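### 4.2 Sensor noise and scoring

We re-ran the Onow set after the lens firmware update, same ISO steps as before. 2,845 frames kept. The rest thrown out for clipped highlights or a missed focus lock. Compact bodies with small sensors lose fine detail first in the shadows — the score drops there well before color shifts become visible.

Killo and Seok units were scored on the same scale. Killo does better at base ISO, Seok holds up longer once gain goes up. Neither gets near the Civden body, but that one has a larger sensor and costs more, so the comparision is not a fair one. Reported anyway for completeness.
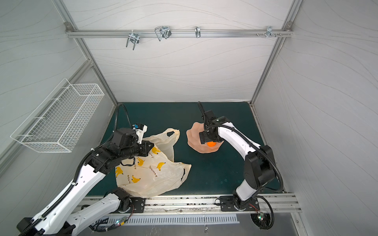 **Figure 3.** Back wall with thin wavy lines; horizontal rail between two aluminum posts.

Noise was measured on flat patches only. Ten shots per setting, median taken, no in-camera smoothing where the menu allowed it to be turned off. On the Seok it can't be turned off, only set to low, so its numbers look a bit cleaner than they should. See Table 2.

Battery drain was logged but not used in the final score. White balance likewise — auto modes differed too much between brands to be usefull. A second pass in February added 320 frames in raw. These change the ranking at high ISO only, Killo and Seok swap places. JPEG results stand as they were.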